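Okay, I finally did the thing I've been threatening to do since September and walked the whole old Denum streetcar line, end to end. I have thoughts! A lot of them! Thread:

The line closed decades ago and most maps skip it completely. But the route is still there if you know what to look for – a street that's way too wide for its traffic, a bend that makes no sense, a row of shops facing a parking lot like they're waiting for someone.

I started at Skondus Square, which used to be the turnaround. The curb still makes a perfect loop. I walked it twice because I was so happy about it.

From there it's 24 blocks to the river. You can find rail poking through the asphalt in three places (best one is outside the bakery on Lekota Street, right by the crosswalk). 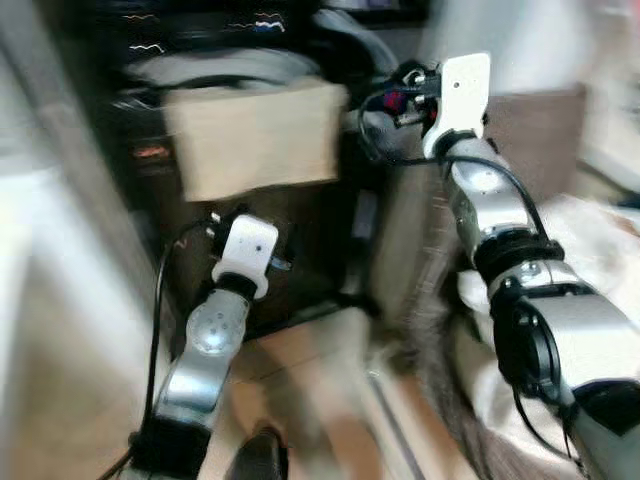
Then comes the hill. I'd read that the cars used to crawl up it and kids would hop off at the bottom and race them to the top. After doing it on foot I fully believe the kids won.

At the top you get the old pole brackets, still bolted to the brick on the north side. Once you spot one you can't stop. I was pointing at walls by myself like a weirdo.

My favorite stretch is Zillell Cut, where the line dipped between two rows of backyards. It's a footpath now, 140 steps down on one side (yes my knees know the number), and it's full of asters this time of year. Go go go.

Whole walk took me roughly 70 minutes, plus a very long sandwich stop. Wear real shoes, the last part by the mill is all gravel.

If your grandparents rode this line, please ask them about it and tell me everything – fares, colors, the bell, which side people sat on. I want all of it.

Next up is the Lekota branch, if I can figure out where it crossed the creek.

3,218 likes · 70 shares

Comments

My grandma says the seats were green and they pinched.

The creek crossing was behind the feed store. Look for the stone footing when the water's low

Is the Zillell end OK with a stroller?

Doing this one on my next day off, thank you!!

Last updated Oct 21, 2020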